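Hisus (Greifersystem)

Hisus ist ein Nachrüstsatz für Roboterarme, bestehend aus Parallelgreifer, Handgelenkskamera und Software zum Aufzeichnen und Abspielen von Greifbewegungen. Hersteller ist die Firma Skikow mit Sitz in Teltville. Verkauf als Bausatz und als fertig montierte Einheit, dazu ein Einrichtungsdienst vor Ort. Zielgruppe: Hochschullabore, kleinere Werkstätten, Berufsschulen. Für den Dauerbetrieb in der Serienfertigung ist das System laut Datenblatt nicht freigegeben.

Name

Herkunft unklar. Im Handbuch der ersten Ausgabe noch "HISUS" in Großbuchstaben, seit der zweiten Ausgabe normale Schreibweise. Eine Abkürzung wird nirgends aufgelöst. In älteren Preislisten auch "Skikow Hisus" oder "Hisus-Satz".

Geschichte

Vorläufer war ein einfacher Zweifingergreifer ohne Kamera, den Skikow nur auf Anfrage baute. Die Kamera kam dazu, nachdem mehrere Kunden eigene Halterungen angeschraubt hatten und die Kabel sich im Betrieb verfingen. Vorstellung des heutigen Satzes im Januar, zunächst nur als Bausatz. Die erste Auslieferung umfasste 61 Stück. Die montierte Variante folgte wenige Wochen später, gleichzeitig der Einrichtungsdienst.

Mit der zweiten Ausgabe wurden Halteblech und Fingeraufnahme geändert. Alte Finger passen weiterhin, brauchen aber Distanzscheiben (liegen nicht bei, müssen bestellt werden).

Aufbau

Greifeinheit mit zwei gegenläufigen Fingern, Antrieb elektrisch, kein Druckluftanschluss nötig. Größte Öffnungsweite 93 mm. Gewicht mit Kamera 700 g, ohne Anschlusskabel. Das ist für kleine Arme schon viel; wer einen Arm mit niedriger Traglast hat, sollte vorher nachrechnen, Finger und Werkstück kommen ja noch dazu.

Die Kamera sitzt am Handgelenk und blickt an den Fingern entlang nach vorn. Vorteil: der Greifpunkt bleibt in jeder Armstellung im Bild. Nachteil: Teile des Greifers verdecken ständig einen Abschnitt des Bildes, und bei großen Werkstücken sieht man kurz vor dem Zugreifen fast nur noch das Werkstück. Für solche Fälle ist ein zweiter Kameraeingang am Steuergerät vorhanden, eine zweite Kamera gehört aber nicht zum Lieferumfang.

Steuergerät extern, Kabel seitlich am Arm zu führen. Zugentlastung liegt bei. Kabelbinder nicht.

Lieferumfang

Bausatz: Greifeinheit (zerlegt), ein Paar Finger, Kamera mit Halter, Steuergerät, Netzteil, Schraubensatz, Kurzanleitung. Montierte Einheit: dasselbe, dazu ein zweites Paar Finger mit weicher Auflage und ein Prüfprotokoll. Adapterplatten für den jeweiligen Arm immer extra. Derzeit sind 11 Platten lieferbar, Sonderanfertigung nach Zeichnung möglich.

Software

Die Bediensoftware heißt Sotomayor und läuft auf einem normalen Rechner. Drei Betriebsarten: Handführung, Aufzeichnung, Wiedergabe. Bei der Aufzeichnung werden Kamerabild, Fingerstellung und Gelenkwinkel mit gemeinsamem Zeitstempel abgelegt. Export in offene Formate möglich, allerdings nur ganze Durchläufe, einzelne Abschnitte muss man hinterher selbst herausschneiden.

Zur Wiedergabe: Sotomayor fährt einen aufgezeichneten Durchlauf stur ab, ohne Rücksicht darauf, ob das Werkstück noch an der selben Stelle liegt. Eine Lagekorrektur über das Kamerabild gibt es als Zusatzmodul. Das Modul verlangt gleichmässiges Licht und matte Oberflächen; glänzende oder durchsichtige Teile werden oft falsch erkannt. Im Handbuch steht dazu ein Satz, mehr nicht.

Aktueller Softwarestand ist vom 25. Mai 2024 (Samstag). Behebt vor allem Verbindungsabbrüche beim Aufwachen des Rechners aus dem Ruhezustand.

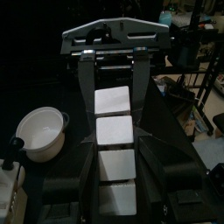
Einsatz

Typisch sind Übungen zum Greifen, Umsetzen und Stapeln. Würfelförmige Klötze sind dabei beliebt, weil gegenüberliegende Flächen parallel liegen und die Finger sauber anliegen. Schwieriger wird es bei runden Gegenständen und dünnen Rändern, etwa Töpfen oder Schalen. Dort empfiehlt Skikow die Finger mit weicher Auflage und eine niedrigere Schließkraft.

Stehen mehrere Teile dicht hintereinander, muss der Anfahrweg von Hand vorgegeben werden. Die Automatik plant nur für frei stehende Teile und streift sonst gern das Nachbarstück. Abhilfe: von oben anfahren, Finger vorher nur so weit öffnen wie nötig.

In Berufsschulen dient der Satz auch als Montageübung. Aufbau laut Anleitung ein halber Tag, mit ungeübten Gruppen eher ein ganzer. Häufigster Fehler ist die verdreht eingebaute Kamera, das Bild steht dann kopf und die Handführung fühlt sich spiegelverkehrt an. Lässt sich in Sotomayor umstellen, ohne den Halter nochmal abzuschrauben.

Einrichtungsdienst

Skikow bietet die Inbetriebnahme vor Ort an: Anbau, Kalibrierung, Einweisung. Abgerechnet wird nach Tagen, Anfahrt ab Teltville getrennt. Nicht enthalten sind Schutzzaun, Risikobeurteilung und Änderungen am Arm selbst. Die Risikobeurteilung bleibt Sache des Betreibers, auch wenn der Dienst gebucht wurde. Eine Fernwartung wird angeboten, setzt aber offene Netzwerkfreigaben voraus, die manche Schulen nicht erteilen.

Wartung

Führungen reinigen, Schrauben der Fingeraufnahme nachziehen, Kameralinse abwischen. Keine Lösungsmittel auf die weichen Auflagen. Nach jedem Fingerwechsel neu kalibrieren, sonst stimmt die angezeigte Öffnungsweite nicht. Das Netzteil gilt als Schwachstelle der ersten Ausgabe und wurde auf Anfrage kostenlos getauscht.

Bewertung

Anwender loben meist die ruhige Fingerbewegung und die gemeinsame Zeitbasis der Aufzeichnungen. Kritik an der knappen Dokumentation, dem lauten Lüfter im Steuergerät und den Preisen der Adapterplatten. Auch das Kabel wird öfter genannt: zu steif, bei engen Armstellungen drückt es gegen das Gehäuse. Eine biegsamere Ausführung ist angekündigt, Termin offen.

Im Vergleich zu einfachen Greifern ohne Kamera ist der Satz deutlich teurer. Wer nur immer gleiche Teile an fester Stelle umsetzt, braucht die Kamera nicht unbedingt, und einen Nachlass für den Satz ohne Kamera gibt es bisher nicht.

Siehe auch

Parallelgreifer
Handgelenkskamera
Lernen durch Vormachen
Adapterplatte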